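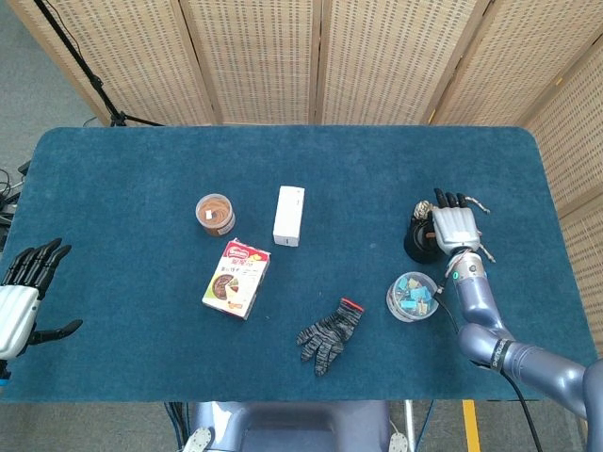

Got a round plastic jar of what I think is date syrup paste from my aunt, no recipe, no idea how long it keeps once opened. Is it ok in the cupboard or does it have to be in the fridge? Mine is the clear one with the orange-brown swirl under the lid, darker toward the bottom. Does the darker part mean its gone off? Want to put 108 grams in a cake on the weekend.
Boris Michalík

Home Topics Baking Pantry Ask Log in

Lino De Luca
Fridge. Always fridge once the seal is broken. Darker at the bottom is normal with fruit pastes, the sugar sinks. Smell it. Sour or fizzy, bin it. Otherwise stir it up with a clean spoon and go ahead. I bought mine in February and its still fine. Watch the oven tho, anything that sweet browns fast, I cover the cake with foil for teh last bit.

Grakley
cupboard is fine imo, never had a problem

Magagula
Check the label first?? Some are mostly sugar and some are just fruit, big difference. If you cant read it ask your aunt.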